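Tunetti Riff Collection – read me first

Welcome, and thank you for downloading this. Tunetti is a collection of short heavy metal guitar recordings, put together over three winters by a handful of people who like loud music and have too many hard drives. It holds 3,000 clips in all, each one a single riff played on an electric guitar, with a small text file beside it saying what tuning was used, how fast it goes and which broad style the player had in mind.

We started it because we wanted something to practise against. Backing tracks for blues players are everywhere, but if you want to hear one doom riff played slowly in a low tuning, with no drums and no singing on top, you can look for a long while. So we began recording our own, and friends of friends joined in, and by the time Starkeck (the band most of us met through) had stopped rehearsing there was enough to be worth tidying up and sharing.

What is in the folders

clips – the recordings themselves, as WAV files, one riff to a file
notes – a plain text file for each clip, with the same name
dry – the same riffs straight from the guitar, before any amp, for those of you who would like to run them through your own gear
sleeves – artwork and odd pictures that came along with the older batches
lists – which clips belong to which style, in case you only want the death metal (we do understand)

Styles and players

The five styles are doom, thrash, death, black and traditional. Please don't take these too seriously. The players chose the label themselves, and one person's thrash is another person's fast traditional metal, which led to some very long evenings. Where two of us disagreed, both labels are given in the notes file, with the player's own choice first.

There are 800 doom clips, and that is the largest group by a good way. Black metal is the thinnest, and we would dearly love more of it. The slowest riffs sit at 80 beats per minute or below and have a folder of their own inside the lists, called slow.

How it was recorded

Most of the clips went through one amp, a tired old valve head we call the Koller, with a single microphone on the speaker. The later ones, from the batch named Femanus, were recorded at home by each player and sent in, so the sound varies a lot more. If you need an even tone from start to finish, use the dry folder and leave Femanus out.
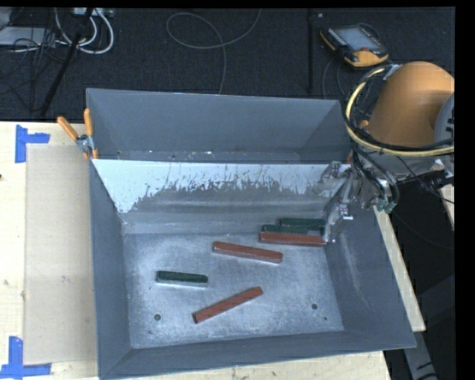

A few known troubles. The last 100 clips in Femanus are quieter than the others and we haven't raised them, as it brought the hiss up too. Some notes files give the tuning as "drop" and nothing more – this nearly always means drop C, but do check by ear. A click can be heard at the start of several thrash clips where the count-in was trimmed a bit too close.

Using it

You may use the riffs for practice, teaching, testing pedals and software, and your own songs, paid or unpaid. Please don't sell the collection on as it stands. If a riff ends up on a record, a line in the sleeve notes would make us very happy, and do send us a copy.

Corrections are welcome at any time, tunings most of all. The next batch is planned for July, and black metal players go to the front of the queue.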